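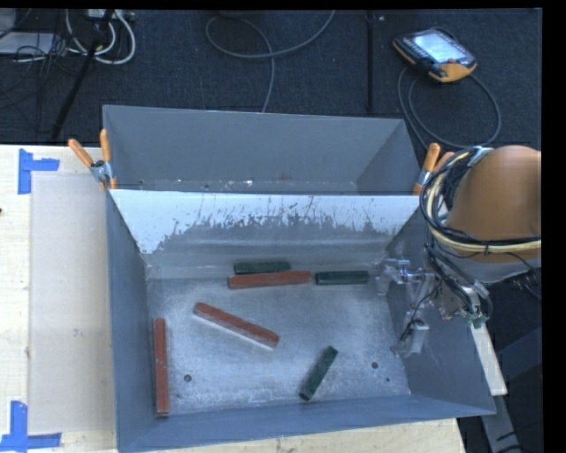

Octavian Sandu
Student, perception and grasp planning, Fuvach project

So my half of Fuvach was the software that decides which bar to grab first. Red bars are longer, green ones shorter, and color alone splits them really well (I was so relieved!). The trouble starts when a red and a green lie side by side, because my first version merged them into one fat blob and planned a grasp across both.

Paraschiva Matei suggested fitting a rectangle per color before doing any depth work, and that fixed most of it. I also mask out the round holes in the bin floor now, they kept showing up as tiny objects. Then the planner scores each bar by how much room the fingers have next to it, so anything close to a wall goes last.

I labeled 900 frames by hand, mostly on Sundays. Wall grasps still need 2 planning attempts more often than I'd like, and I'm rewriting that part in January.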